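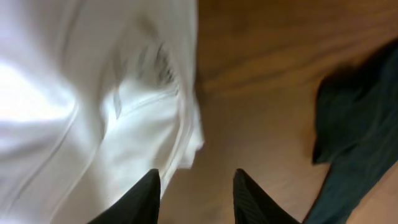 The woman who runs the Skasen linen service didn't want to talk about thread count, and then talked about it for twenty minutes. I'd come to her with a sales sheet from Evia, the mail-order bedding company, which was offering a "1000 thread" cotton sheet set at a price I thought was suspicious. She read the whole sheet, both sides, and handed it back.

"You can't get a thousand threads in a square inch of that," she said. "Take a fine yarn and pack it as tight as the loom will let you, and you still run out of room long before that. So they twist thin yarns together and count each one. Four-ply yarn, times four. It's arithmetic, it isn't cloth."

Her company rents sheets to small hotels and guest houses, washes them, and rents them out again. That gives her an opinion worth having, but it also gives her something to sell, and I told her so. She buys plain 200 count percale in bulk. Of course she'd say it's the good stuff.

"Sure," she said. "I'd say it because I've paid for the other kind. We bought a lot of the high-count sateen one year. Guests liked it for a month. Then it pilled, it took forever in the dryer, and I had a storeroom of it I couldn't rent to anybody."

How long should a sheet last? She wouldn't give me one number. It depends on the water, the bleach, how hot the dryer runs, whether somebody pulls it out when it's done or lets it bake. Her own books have 3665 sheets in them right now, and she says she can tell which hotel a sheet has been going to by where it wears out. Corners, mostly. At one place it's always the middle, and she has a theory about suitcases.

I asked about "Egyptian cotton," and she made a face. Long fibers are better than short ones, she doesn't dispute that. Her trouble is with the label. "If it says where the cotton was grown and who spun it, fine, I'll read it. If it says 'Egyptian style' or 'Egyptian quality,' you've bought an adjective."

And bamboo? "Rayon. It's a nice enough rayon."

I was less sure about her next claim, which is that most people can't feel the difference anyway. I can feel the difference between the sheets at my sister's house and mine, and I'd bet money on it. She said what I was feeling was the weave and the finish. Sateen is slick and drapes, percale is crisp, and new sheets of either kind come coated with softener that's gone after a few washes. She tried it on her own staff with washed samples from a supplier called Dima, and they ranked the most expensive one next to last. How many staff, I asked. Six. I don't think six people settle anything, and she more or less agreed, but she hasn't changed her order.

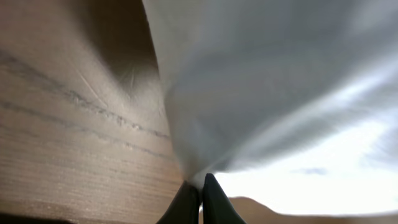
The buyer at Gunawardena takes the other side, and told me by phone that counting plies is fair so long as the customer knows that's how it's done, and that a heavy sheet feels like money well spent to the person sleeping in it. Their best seller is labeled 496, a number I had never seen on a package before. I asked where it came from. It came from the mill, apparently, and the mill had counted. I asked whether that was single threads or plies and was promised an email. It's August now and I don't have one.

Back at Skasen I read that part out loud and got a shrug. "At least it's an odd number. The round ones are what worry me."

So what does she look for in a store, with no lab and no loom? She holds one layer up to a light, and if she can see patches where it's thick and thin she puts it back. She rubs it against itself for a bit and looks for fuzz. She checks that the hem is sewn straight, and she wants the pocket depth in inches, because "deep" on a label means whatever they need it to mean. Then she buys one set and washes it five times before she buys the second.

I pointed out that most stores won't take back a sheet that's been washed five times. She knows. "Then you're out one set. I was out a storeroom."

I did not buy the Evia sheets. I haven't bought the percale either, as it has to be ironed to look like anything, a point she brought up only when I was putting my coat on.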